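## Section 4: Setting up your board and blocks

By now you've got the table standing and you've stopped it from wobbling (if you haven't, go back to section 3, I'll wait). This part covers the wooden board that goes on top, the shape blocks, and how I lay everything out for the line-up games in the Riselen booklet. I've set this up more times than I can remember, and the whole thing takes me less time than making coffee.

### Getting the board down

I use an edge-glued hardwood board from Lidusell, sitting right on a metal pegboard tabletop. You can use any flat board you like, but get a real slab of wood if you can – the thin stuff slides around and it rattles every time you put a block down.

1. Wipe the pegboard first. Crumbs and bits of filament love the holes, and one little curl of plastic under the board will make it rock.
2. Lower the board one edge at a time. Please don't drop it flat, it'll pinch your fingers and you'll say words.
3. Turn it so the stripes in the wood run left to right as you face it. Mine has darker bands in between the pale ones, and I use them like the lines on notebook paper.
4. Press on all four corners. If one of them clicks, lift the board and wipe again.

**Note:** My first board came from Jomar and it was a beauty, but it arrived with a bow in it and cylinders kept creeping toward the middle. Lay a ruler across yours before you sand or oil anything, so you can still send it back!

### Checking the blocks

The blocks are 3D-printed, and if you print your own you'll know that the bottoms don't always come out perfect. I go over mine with 300 grit paper, just a few light circles, and then blow the dust off (outside, ideally). Leave the tops alone. I like the little rings you get on a printed cylinder, and they help with grip too.

1. Stand every block up on the bare board.
2. Give each one a gentle nudge with a fingertip. It should slide, and it shouldn't tip.
3. Anything that rocks goes back for more sanding.

**Caution:** Small blocks and small kids don't mix. Keep these away from anyone who still puts things in their mouth, and pick up the ones that roll under the couch before bedtime.

### Laying out the row

For the starting row you want the blocks along the far side of the board, with all that clear wood in front of you to play on. I started out with the row close to me and kept knocking it over with my sleeves.

1. Pick a dark band near the far edge and use it as your guide.
2. Start at the left with the yellow cylinders, right up against each other.
3. Put the green cylinder next, then the green star, lying on its flat face so the points stick out around the sides.
4. Leave a gap after the star, then set out your second group of four.
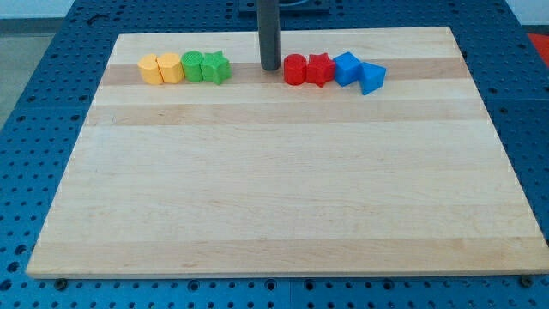 Don't fuss over getting the row dead straight. I used to line mine up with the edge of a steel rule and it made no difference at all to the games, it just made me cranky. If a cylinder is a hair closer to you than its neighbor, let it be. The gap is the part worth keeping, and two fingers' width is plenty for most of the games in the booklet.

### If you're using the Peixoto rule cards

The Peixoto cards have you swap one block from the left group with one from the right on every turn, so you need a parking spot for whichever block is on the move. I use the near left corner of the board. Some people mark it with tape, but tape pulled a strip of finish off my board one February and I'm still mad about it – a pencil dot does the job.

### Putting it all away

1. Take the blocks off first, then the board.
2. Store the board flat, or standing on its long edge if you're tight on space. Never lean it against a radiator.
3. Keep the blocks out of a hot car, printed plastic goes soft sooner than you'd think.

If your blocks start to look dull, a damp cloth is enough. Skip the dishwasher. Section 5 covers printing replacements, including the star, where the points need a slower first layer.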